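I will say it plainly: the shape board is the best thing ever put on a table, and I don't care how old you are.

You know the sort. A flat board with slots cut into it, a handful of pieces, and a place for each of them. Most people meet one before they can talk, get moved on to jigsaws at four, and never touch one again. What a waste! I came back to them at 60, when my neighbour Montserrat Gallardo left a box of them in my hall on her way to Sternley and forgot to collect it until March. By then I had stopped wanting to give it back.

What I love is how quickly a board gets to the point. A jigsaw of 900 pieces asks you for a weekend and half the dining table, and for the first evening all you do is turn bits of sky the right way up. With a board you are into the good part straight away. You pick up a piece, you feel its edge, you look for the gap that matches, and your whole head goes quiet. I have tried breathing exercises and I have tried long baths, and neither of them does it half so well.

I also think we are far too fond of colour. So many sets sold now have a red star, a yellow moon and a green tree, so you can sort the lot by colour and hardly look at the shape at all. Give me a plain white board and pieces all in blue, where the outline is the only clue you get. It looks calmer on the table too – and against a dark top, the white edges stand out so crisply that it's a pleasure just to sit down to it.
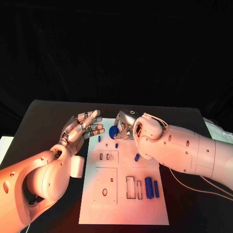

Round pieces deserve a word of their own, and I'll defend them against anyone. Severino Cuesta, who runs the Thursday-sort-of-crowd at our library (it moves about, hence the name), calls discs the dull ones, on the grounds that a circle goes in whichever way you turn it. I think he has it backwards. A square tells you at once when you've got it crooked. A disc lets you tip it a little, catch one side on the rim and feel it sulk there until you level it off. Getting one to drop in flat, with that small soft knock, is the nicest moment in the whole business.

Pegs are the other great joy. A thin upright peg is fiddly in exactly the right amount, and there's something cheerful about one standing up from a flat board like a little lamp post.

My one complaint is with storage. People tip everything into a bag, the bag goes into a cupboard, and a month later there's a board with a gap in it and a peg under the fridge. Put the pieces back in their slots and stand the board on a shelf where you can see it. Mine lives beside the kettle, and I do it while the tea brews, often twice.

So if there's one in your loft, please fetch it down. Do it with a child if you have one handy, or with a friend, or on your own at six in the morning with the radio on low. Montserrat has her box back now, and I've bought two boards of my own. She came round last week to try the harder one and stayed until supper.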